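Nirnico Tabletop Sorting Kit
Shape-and-color block set with work board, for bench arms

Overview

The Nirnico kit is a set of plastic blocks and a flat work board for pick-and-place and sorting tasks with small robot arms. It is sold by Sollach as a stand-alone task kit. The arm, gripper, controller and cameras are not included. Existing Dardale bench users can order the kit with the matching clamp hardware already packed.

The kit is meant for labs and training rooms that need the same task set up the same way on more than one bench. All parts are sold singly as spares.

What is in the box

Block set, mixed shapes and colors
Work board, unfinished top
Fastener pack
Setup card with start layouts
Storage tray with lid

Blocks

Blocks are printed in solid color with no paint or coating, so scuffs do not change the color a camera reads. Layer lines are left as printed. Sanding the sides is not advised, as it reduces grip for smooth jaw pads. Heights are kept close across the set, and one approach height can be used for all shapes during first trials.

Round and flat-sided blocks can be gripped from most angles. Star and heart blocks need the wrist turned to suit, and should be left out until the basic shapes run cleanly.

Cleaning: damp cloth, mild soap. No solvents. Keep blocks away from heaters and out of parked vehicles.

Mounting

The board rests on the bench and is held down with the supplied fasteners. Tighten by hand, then a quarter turn with the driver. Overtightening will lift the far edge. Recheck the fasteners after every 30 hours of running.

Recalibrate the arm whenever the board is taken off and put back. The setup card gives a short touch-off routine that takes 2 minutes with most controllers.

Start layouts

Layouts on the setup card are guides, and exact placement is up to the operator.
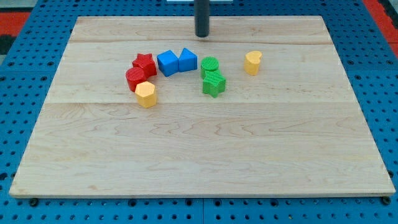
Grouping by color is the usual first exercise, and it can be run without fixed start points. With the two blue blocks close together and the yellow heart well clear of the rest, a single layout gives both an easy pick and a tight one. The near part of the board is free of blocks and can serve as the drop area. For a harder run, ask for matching shapes in different colors: the red star with the green star, then the red cylinder with the green cylinder.

Service and ordering

Block sets are rated for 600 gripping cycles per block before inspection. Replace any block with a chipped edge. The board carries a 2-year warranty against warping in normal indoor use.

Orders and spares are handled by the Sollach parts desk. Bettencourt stocks the block set and fastener pack for local pickup. Boards ship flat and cannot be combined with other items in one carton.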